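**Notes from the folding project, 31st October**

Benito Barrios asked me to write something cheerful for this issue about how the collecting is going. I'll do my best, but I should say at the start that I'm the one who argued against the household work in June, and I haven't wholly changed my mind.

For those who missed the last issue, the plan is simple enough. People take the hand-held grippers home, do ordinary jobs with them, and the recordings go into the pile that the Skultstead model learns from. No arm is involved at this stage. A person does the thinking and the moving, the fingers of the gripper do the touching, and the hope is that a robot can later copy what it has been shown. Folding clothes came first because everyone owns clothes and nearly everyone thinks they know how to fold them.

That last part is where my doubts begin. Itziar Segura and I sat down with 15 recordings picked from the Lanora homes and tried to agree on which of them showed a proper fold. We agreed on 7. The rest we argued over for most of an afternoon - is a sleeve sticking out a failure, or is it just how that household does it? If two people who have read the same instruction sheet can't settle the question, I don't see how the model is meant to. It will learn some sort of average, and I have yet to meet anyone who wants their shirts folded to an average.

Denim is better behaved, I'll admit. It is stiff, it stays where it's put, and the seams give the fingers something to find. Benito is very pleased with the denim. I would be too, if I thought it told us much about pillowcases.
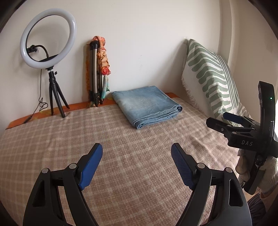
My other worry is the rooms. The early recordings, the ones made at the Olmedo office, all used the same bare grey table under the same ceiling lights, and the model trained on them did nicely on that table and nowhere else. So the case for going into homes is a fair one, and I never disputed it. Patterned blankets, cushions in the corner, a bit of clutter along the wall: that's what a bedroom looks like, and a machine that has only ever seen grey will be lost there. What I dispute is the idea that variety turns up by itself once you've left the office. People find a spot they like and stay in it. One contributor has sent us dozens of folds, all good, all made on one corner of one bed. We have swapped a single table for a single blanket and called it progress.

Itziar says I'm being unfair, and that the answer is more homes. Perhaps so. She has drafted a rule that a contributor should change the surface after every 6 folds, and the background too if they can manage it. I think it's a sensible rule and that people will forget it by the second day, but I've been wrong about contributors before. They took to the gloves without a grumble when I had predicted mutiny.

Then there is Dinau, the sorting tool which is supposed to throw out bad recordings before we see them. It is fond of slow, smooth movements and suspicious of anything else. It threw out two clips in which the person fumbled a corner, let go and tried again, and to my mind those were the most useful things we received all month. A robot is going to fumble. I'd like it to have seen what comes next. Both clips are back in the pile, put there by hand, and I've asked for the setting to be loosened.

So, for the coming weeks: please keep sending folds, change your surface when you remember to, and don't start again from scratch when something slips. Leave the mistake in and carry on to the end. Anyone who has an awkward fabric at home, a fitted sheet above all, should write to Itziar, who wants it more than I do.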